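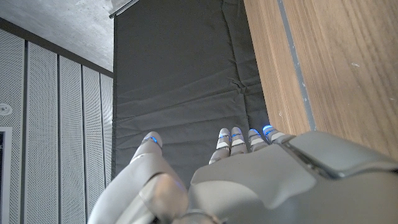 Floor Mats and Long Cushions – The Gray One

Welcome to the winter page of the gallery, and thank you for stopping by again! Those of you who came through in May will remember that it was all curtains and chair pads back then, and that I promised the floor mats would get their turn as soon as I had finished one I was happy with. Well, it took a good deal longer than I thought it would (a house has a way of finding other jobs for a person), but the first of them is finally up.

I started making mats when we moved out to Utdale, where the floors are cold from the first frost until well past Easter. The one we brought with us had gone flat as a pancake, and the ones I saw in the stores were either too short to stretch out on or so brightly patterned that I couldn't imagine living with them. So I bought a piece of foam, borrowed my sister's heavy machine, and made a perfectly dreadful cover with one end narrower than the other. We used it for five years, and I was fond of it in spite of everything.

The Long Mat in Charcoal

A long rectangle, padded, covered in dark gray fabric. I went back and forth over the color for weeks – there was a soft green I nearly ordered twice – but charcoal goes with everything we own, and I have never once been sorry about choosing a dark cover.

The cloth came from the remnant shelf at a little shop in Rarnton, where they keep the upholstery ends rolled up by the back door. I paid for it with what was left of a gift card and had 14 cents to spare, which pleased me more than it should have.

A Few Notes on Making One

Several of you wrote to ask how I go about it, so I'll put down what I can remember. I cut the cover a touch smaller than the foam on every side. It feels wrong when you're standing there with the scissors, and getting the foam in is a wrestling match, but the cover sits much smoother that way. I wash the cloth before I cut it. I use a long zipper on one of the long sides and let it run a little way around both corners, and I wouldn't do it any other way now – I tried a zipper on the short end once and said some things the dog hadn't heard before.

For the thread I use a heavy polyester in a shade darker than the cloth. A walking foot is a great help if you have one. If you don't, go slowly, use clips where you would normally use pins, and stop for coffee at the corners.

Next on the Table

There is a second mat cut out for the back bedroom, in an oatmeal color that I picked out in Kivi over the summer, and a pair of square cushions to go with it if the cloth holds out. I also have a request from a cousin in Jirport for something her two boys can roll around on, so that one will need to be thick and wide and probably navy blue. I'll add them to the gallery as they get done.

Page updated 2018-12-19. The May curtains are still up on the earlier page.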